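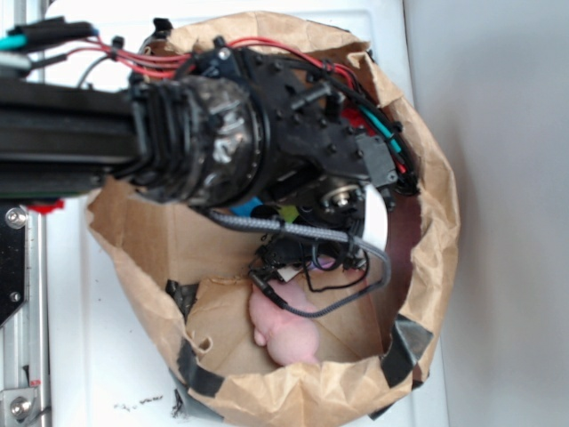 Picking one thing out of a container full of other things is still harder for a robot than it looks, and we think a lot of the difficulty comes from the container itself. Most published tests use a rigid bin with straight walls. Ours use a large brown paper bag, with black tape on it and the top edges crumpled and folded outward, and the arm has to put its whole wrist, wiring and all, down through the opening to get near a pink plush toy at the bottom. Paper walls crease, lean in and change shape from one attempt to the next, and a policy that learned on a tidy bin tends to fall apart quickly. We have a method that copes much better, we're excited about it, and we need another pair of hands (and eyes, and opinions) to find out how far it goes.

Research Assistant, Robot Grasping in Soft Containers
Ineck Lab, Coltine
Full time, 14 months, on site
Posted 16 Jul 2021

What we found so far

The method is called Osman. It's a way of teaching an arm to reach into deformable containers by having it predict, before each grasp, which contacts with the wall are harmless and which ones will trap the fingers or drag the container along. Earlier approaches treat every contact as a mistake and back off. Osman lets the arm brush the side if brushing the side is the best way in.

We trained the first version on 1000 grasp attempts, which is a small number for this kind of work, and then ran it on 361 new attempts with arrangements it had never met. It did well enough that we stopped and checked our logging code twice! The gains were largest when objects sat close to the wall, exactly where the older controller was weakest. It did worst when two soft things were pressed together, and we don't yet have a good explanation for that. Finding one would be a big part of your job. 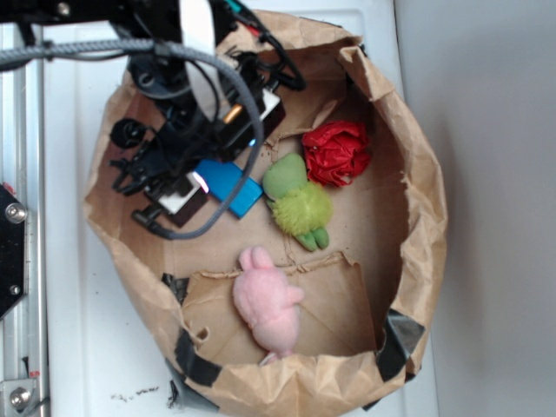
Clutter is the next step, and it's the part most of us are looking forward to. Our objects are chosen to differ in how they give under a finger and how easily they can be told apart from their neighbors. A bright blue block next to a green plush toy is a fairly friendly pairing, with a clear color difference and a straight edge to aim for. The crumpled red ball by the green toy's head is less so, because its surface is all folds, and the pink pig further down lies on a torn flap of the bag floor, so the floor is part of the problem too. We want to know which of these things really matter to the grasp and which only look difficult to us.

What you'd be doing

You would run grasping trials, set up object arrangements from a written plan, label outcomes, and keep the trial notes in good order. You'd also write analysis scripts, mostly in Python, and sit in on our weekly planning meeting, where you would be expected to argue. Once you know the setup (allow a month or so, it has its moods) you would design a study of your own. The clutter question is open for the taking, but if you'd sooner look at cable routing, wrist clearance or how a bag wears out over many trials, we're happy to hear it.

There's a fair amount of repetition. An afternoon of trials is an afternoon of reaching into a bag, resetting the bag and reaching in again. People who enjoy noticing small differences tend to like it here.

What we're looking for

A bachelor's degree in engineering, computer science, physics or something close, or equivalent hands-on experience. Comfortable writing and reading Python. Willing to pick up a wrench. Careful record keeping matters more to us than a long list of frameworks.

Helpful, but please don't let it stop you from applying: time spent with any robot arm, some statistics beyond the basics, experience with ROS, or having built your own gripper at the kitchen table.

Practical details

The lab is in the Flillano building, room 51, on the ground floor with step-free access. Hours are flexible outside of scheduled trials. The post comes with paid leave, health coverage and a conference trip if you have work to present. We expect to submit the next paper in March and you'd be an author on it if you contribute to the study.

How to apply

Send a resume and one page telling us about something you tested that didn't behave the way you expected, and what you did next. It can be from school, a job or a hobby. Code samples are welcome in any state of polish. Applications go through the Ineck Lab jobs page, and we read them as they arrive. Interviews include a visit to the lab and an hour running trials with us, so wear shoes you can stand in.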